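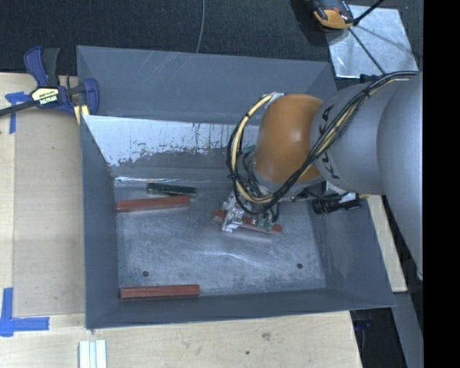

Robot arm over a grey metal bin with four bars in it

Strength and Conditioning 2 - Week 8 notes
Programming for the competitive season
Notes: Priya Holloway. Corrections to me please, not to Calum.

Read before the prac. Bring your own training log if you keep one. If you don't, start.

Recap from last week
Off-season = build. Volume high, intensity creeping up, plenty of room for soreness. Pre-season = sharpen. We're now into the season proper and the rules change. Athlete has to turn up fresh every comp. Gym work holds what was built, it doesn't add much.

In-season aims
Keep strength. Keep power. Don't wreck anyone. Most athletes hold their strength on one or two good sessions a week for quite a while, provided the load stays heavy. Drop the sets, keep the weight on the bar. First-year coaches do it the other way round - light weights, endless reps - then wonder why everyone's legs are dead by the second half.

Working percentages (main lifts)
Squat, trap bar deadlift, bench: sit around the 80% mark of current max. Current, not the one from last year. Sets of 3 or 4, stop well before failure. Power cleans from the hang, singles and doubles, bar speed first. If it slows down, rack it. No 100% attempts in season, full stop. Test again in the break.

Session order
Warm-up, jumps or throws, main lift, one upper pull, trunk, out the door. Should fit inside an hour including the faffing about. Accessory work is the first thing to go when time's short.

Case study - Hastthorpe rowing squad
Ansel Wojcik coached this group through a full regatta season and has let us use his plan (handout B). Points to look for:
- two gym sessions a week, dropping to one in regatta weeks
- heavy session placed as far from race day as the timetable allowed
- erg work counted as load. Sounds obvious. Plenty of programs forget it
- lower back complaints in the stroke side group, so Ansel swapped deadlifts for split squats and hip thrusts. Discuss wether you'd have done the same, and how early

Compare with the Pettigrew netball plan by Darnell Haverford. Very different sport, lots of landing and stopping, so he cuts jump volume nearly to nothing once games start. Same thinking though: what is the sport already giving them plenty of?

Monitoring
Keep it simple. Session RPE x minutes gives you a load number. Sleep and soreness out of 5, filled in before warm-up. Jump height if you've got a mat. Look at trends for the one athlete, don't rank the team on it. One bad score = have a chat. Three in a row = change something.

Santosh asked last week about athletes who fudge their scores. They will, specially if they think it gets them dropped. Depends on trust, and on you never using the sheet for selection.

Taper
Big comp coming up: cut volume by a good chunk, leave intensity alone, keep the usual training days so the routine doesn't shift. Nervy athletes want to cram extra work in. Give them something small to do. More on this in the May block, Calum Crichton is taking that one.

For the prac
Pairs. Pick a sport, write 5 weeks of in-season gym work with one comp each weekend and a bye somewhere in the midle. Show sets, reps, load and what you'd cut first if the bus is late. Hand in a single page each pair, names on top.

Reading: chapter on in-season maintenance, skip the bit on blood markers.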